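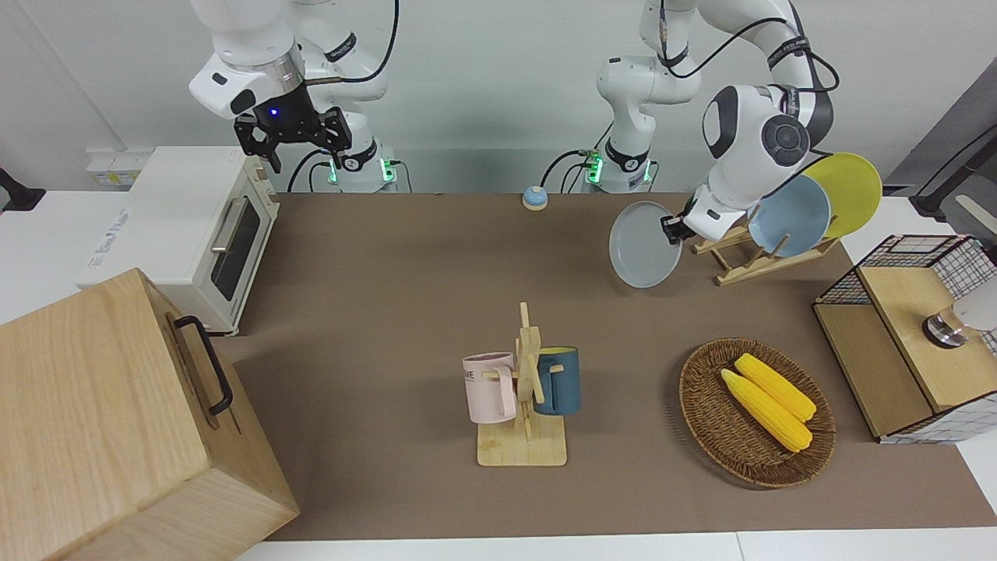

*Left gripper on the rim of the gray plate, beside the wooden rack.*

# Kerlow open day, Du Plessis Building, Fatley

Kerlow opens its studio to outside visitors once a year, in May. The day is meant for people who make games, test them or write about the technical side, and the schedule reflects that. There is no trailer and no merchandise. I went mainly for the session on input latency and stayed for the build farm, the playtest rooms and a talk on enemy readability that I had not planned to attend.

The game under discussion was Sarnov, a third-person action game set in an abandoned ore refinery. Kerlow has shown it in public before, but only the opening area. Visitors this year could play the second area, the pump hall, on the same build the testers had that morning.

## Arrival and layout

Check-in is on the ground floor, and the studio itself takes up the two floors above. Badges come in two colors. Green badges can go into the playtest rooms and gray badges can't. I had asked for green on the form and got it. If you go next year, fill in the box marked "areas of interest" in full. Two people ahead of me had left it blank and had to wait for a later group.

The morning group started at 9:30 and went up by the stairs. Coffee was on the second floor, next to the audio rooms, and the coffee line and the line for the audio rooms became the same line until someone moved the sign.

## Input latency

Themba Masilela runs the engine group and gave the first session. It was the most useful hour of the day for me, and the rest of my notes are thinner as a result.

Kerlow measures latency from the switch closing in the controller to the first changed pixel on the display. The switch is wired out to a logger, and a light sensor is clamped to the screen over a patch that flips from black to white when the game registers the press. Both signals are sampled at 2000 Hz. The test runs unattended overnight on every build that passes the smoke tests.

When the pump hall was first put together, the median from press to pixel was 113 milliseconds on the base console. The opening area on the same hardware was well below that, and testers had been calling the second area "heavy" for weeks without being able to say why. Several designers assumed the animation was to blame and shortened the windup on the light attack. The complaints continued.

Masilela showed where the time went. The renderer was allowed to queue up to three frames, and in the opening area it never did, since the GPU was rarely the bottleneck. In the pump hall the steam volumes pushed the GPU to its limit, the queue filled, and each queued frame added a full frame of delay. The frame rate held steady the whole time, so none of the existing performance alarms fired.

The fix had two parts:

- Cap the queue at one frame and accept a small loss in throughput.
- Sample the controller again just before the camera matrix is written, so that camera motion uses newer input than the rest of the simulation.

The second part has a cost. Camera and character are now slightly out of step, and on fast turns the character's shoulder can drift by a few pixels. Masilela played a capture at quarter speed with the drift marked. I could see it at quarter speed and could not see it at full speed. A man behind me said he could, and they went back and forth on it for a while.

The shortened windup was restored after the queue fix went in.

I asked whether the overnight test covers wireless controllers. It does, but on a separate rig and only once a week, as battery level affects the result and the rig has to be recharged by hand.

## Build and bug tracking

Kagiso Lekota took us through the build room. The hardware is ordinary and most of the talk was on how the team decides what to test. A full pass over every level takes longer than a night, so the scheduler ranks levels by how many changed assets they reference, then fills the time available. A level that has not been picked for five nights gets forced in.

The tracker was on a wall display. It stood at 1394 open issues when we walked in. Lekota said the total tells her very little and she would take the display down if it were up to her. What she looks at is the age of the oldest crash and the number of issues reopened after being closed. Reopened issues get a second reviewer by default.

One practice I intend to copy: every bug filed from inside the game attaches the last thirty seconds of input, stored as raw controller state plus the random seed. If the simulation is deterministic for that stretch, the bug replays by itself. If it isn't, the mismatch is filed as its own bug against the engine group. Lekota was frank that the second category was most of what they got in the first month.

Replays break whenever the physics step changes. The tool stores the build number and offers to fetch the matching build, and old builds are kept until the next milestone. After that the replay is only a record of what buttons were pressed.

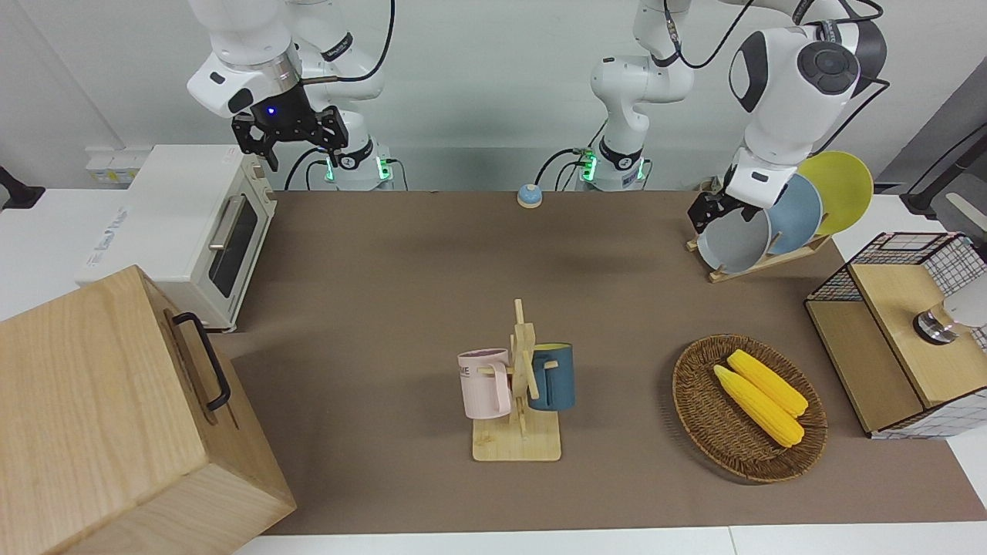
*Right gripper hanging open, left gripper down by the plate rim.*

## Playtest rooms

There are 42 playtest seats, split over three rooms. Each seat has a console, a display, a headset and a face camera that can be covered with a slide. Testers are told where the slide is before they sit down. Palesa Molefe, who schedules the sessions, said that footage with the slide closed is still worth having for the input log and the audio.

Visitors played for forty minutes. My notes on the pump hall:

- The lock-on now prefers the target nearest the center of the screen over the nearest target in the world. This is a clear improvement on stairs.
- Checkpoints are placed before the long valve sequence and not after it. I failed the fight that follows and had to turn all the valves again.
- Subtitles have a size setting but no background setting. White text over steam is hard to read.
- The map can be opened during combat and does not pause. I did not find this stated anywhere in the game.
- Button remapping works per action and allows duplicates, with a warning.

Molefe's team does not ask testers whether they had fun. The form asks what they were trying to do at three fixed points in the level, and the answers are compared with what the designer wrote down beforehand. In the pump hall, the second of these points had the poorest match of the whole area. Testers believed they were looking for a way up. The designer's note said "drain the lower tank." A pipe was repainted, and a light moved to the tank side. The form has not yet been rerun on the new version, so there was no result to show.

## Enemy readability

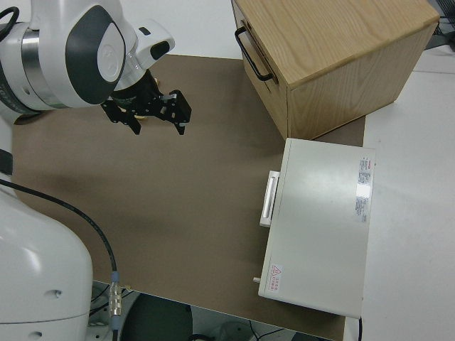

Riaan Nkosi's talk covered the loader, the large single-armed machine that guards the far end of the pump hall. Players were dodging too early. The attack starts at the elbow, but the elbow in the first model was the same flat color as everything around it, and at gameplay distance the rotation did not register until the hand had already moved. Nkosi's rule is that any joint that starts an attack needs a change of material at the joint itself. The arm in the photo has a glossy white shell, then a silver ring band around the joint, then a black gripper at the working end. Reduce it to a thumbnail and the white and black sections are still easy to tell apart. The revised loader follows the same order, with a bare metal collar at the elbow and a dark claw, and the average dodge moved later by enough that the timing window went back to its original value.

He also spent time on sound. The loader has a hydraulic whine that rises before each swing, and with the headset on it is a better cue than anything in the model. Kerlow doesn't want to depend on it, as a share of players have the sound off or low. The rule there is that every attack must be beatable with audio muted, and someone on the combat team has to do it and sign the sheet. Nkosi had the sheet with him. The grab attack was still unsigned.

Someone asked about color vision. All cue pairs in Sarnov are checked for a difference in brightness as well as hue, by a script that renders each enemy in grayscale at three distances. The script passes or fails on a threshold that Nkosi described as a guess that has held up so far.

## Questions at the end

The closing session was short. Mercy Massawe, the studio's production lead, took questions on schedule and platforms and answered few of them. What I wrote down:

1. No date for Sarnov.
2. The latency rig's parts list will be shared on request. The software won't be, for now.
3. The replay tool stays internal.
4. Next year's open day will probably add a session on save formats, which was dropped this time when the speaker moved teams.

I have asked for the parts list and will add it to these notes if it arrives. The open question for our own rig is the light sensor clamp. Kerlow's is a plain spring clamp with felt pads, and ours leaves a mark on the bezel.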